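Archive > Field recordings > Mridha Collection > Support log

Ticket 2189: healer interviews playing against the wrong transcripts
Logged by Chathurika Roy, April

Reported at 9:40 am by a reader working through the Vokiletti interviews. She opened the session with the bone-setter and got the transcript of the herbalist from the next valley. The audio was right. The text beside it had him discussing fever bark while he was plainly talking about a dislocated shoulder.

Checked five more sessions in Isine. Three were fine, two were out by one. Both bad ones were recorded in two parts, with a break while the healer saw a patient.
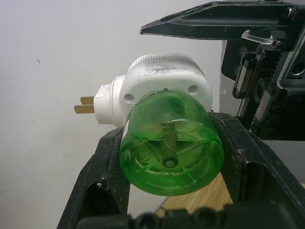
Issue 70

10:15 am. Tried the obvious things first. Cleared the cache, rebuilt the index and reloaded the bone-setter session. Same result. Logged in as a guest in case it was a permissions problem. Same again.

10:50 am. Compared the catalogue with the paper register. The register has 297 sessions. Isine also says 297, so nothing is missing from the catalogue itself. The trouble is in how the transcripts were numbered when they came across from the old Pladitz database. Pladitz gave a two-part interview one number with an "a" and a "b". The import script dropped the letter, kept the first part and pushed the second onto the next free number. Every transcript after it moved down until the next gap in the sequence, where it corrected itself.

That explains why the first 100 sessions look normal. They were all done in a single sitting.
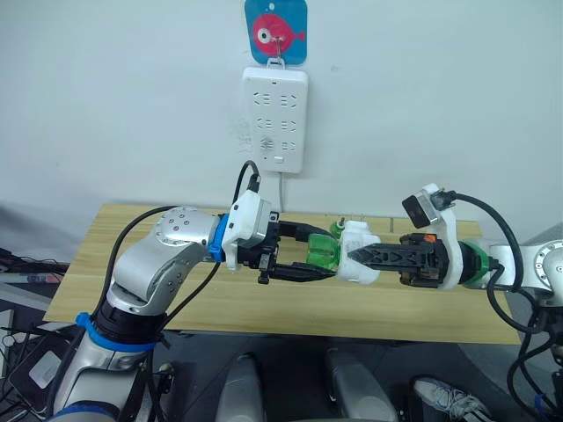

11:30 am. Wrote to the reader and asked her to hold off quoting from anything above session 100. She had already copied out a passage on divination and credited it to the wrong man, which matters a good deal here. Two of the healers in that valley don't recognise each other's training, and neither would be happy to see his words under the other's name.

1:20 pm. Ran the import again on the test copy with the letters kept. The bone-setter now lines up. So does the midwife, whose first part had been showing with no transcript at all. Spot checks on the rain songs are okay as well.

One leftover: session 184 has the "b" part labelled as a different speaker. The register has it in pencil and I can't make out the name. Left as "unidentified" for now – please don't guess from the voice.
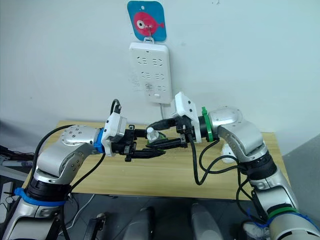 Photo: Chathurika Roy

2:45 pm. Pushed the corrected numbering to the live catalogue. Old links still work, but a saved link to a transcript may open at the start of the session instead of at the paragraph.

Still to do: restricted sessions. The healers asked for these to stay closed and I don't have access, so someone with a custodian login will need to check them.

Status: open, pending restricted sessions.

Mridha Collection support desk | Contact us | © Mridha Collection | Back to top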